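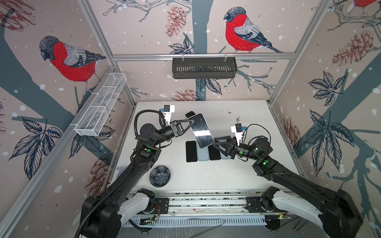 Figure 2. Phones set out in a row on the white tabletop, with one more lifted and standing tilted on its edge.

3.2 Laying out phones by color and face

Phones turned out to be a wonderful thing to study as small objects to be put in order! They are flat, they are close to one another in shape, and they still differ in ways a person picks up at a glance. In Figure 2 the row alternates, black then light blue and again black then light blue, with the dark screens of the black phones facing up and the pale backs of the light blue ones showing. Vasseur first proposed this pattern (he had been lining up domino tiles with his daughter), and we liked it so much that it became the base layout for the whole Umthorpe set.

An alternating row asks for two decisions at each place, which color comes next and which side goes up. Oravec and Courtois wrote the rules on a single card, and we kept their wording. A row counts as finished when every phone lies flat, the colors take turns, and no two phones touch. We logged 1663 layouts in all, and 1536 met the three rules. Most of the rest failed on touching, a fault that is easy to make and very quick to put right.

The round dish with the flower-like center deserves a word too. It is dark gray, so a black phone placed near it is harder to pick out than a light blue one, and we were delighted to find that this showed up in the sorting times. The crumbs and specks on the table matter in a similar way, as small dark marks against white that have nothing to do with the row. Jacquet scored 17 layouts a second time with the specks masked out, and his scores agreed with the first round in every case.

Section 3.3 takes up the same row with the colors grouped, black phones first.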